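Minutes of the monthly meeting, Vustetar play and learning room
Monday, 14:00, small hall. Present: seven members.

1. Minutes of the last meeting
Accepted with one correction. The delivery from Skindeck was 11 boxes, as the delivery note says.

2. Colored blocks
The members discussed which blocks to keep for the sorting and placing activity. It was agreed to keep all the colors together in one set, and to store the set on the low shelf.

The black square stays as the place for building. One member asked for a second square - this will be decided next month. 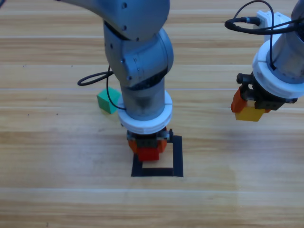 Item 2: red block over the black square, green cube to the left.

3. Wooden surface
The surface was discussed for a long time. Mwakyusa offered to sand and oil it for around 2,000, and the members found this price too high. It was decided to ask Ulance for a second offer. Until then, only a soft cloth and no spray. 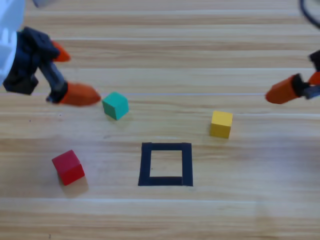
Item 3: the wood surface, with the green cube.

4. Other matters
The key for the cupboard must be returned after each use. Labels for the shelves are ordered but have not come yet.

The meeting closed at 15:10.

Recent items
Minutes, September
Shelf plan for the small hall
Rules for borrowing play material
Offer from Mwakyusa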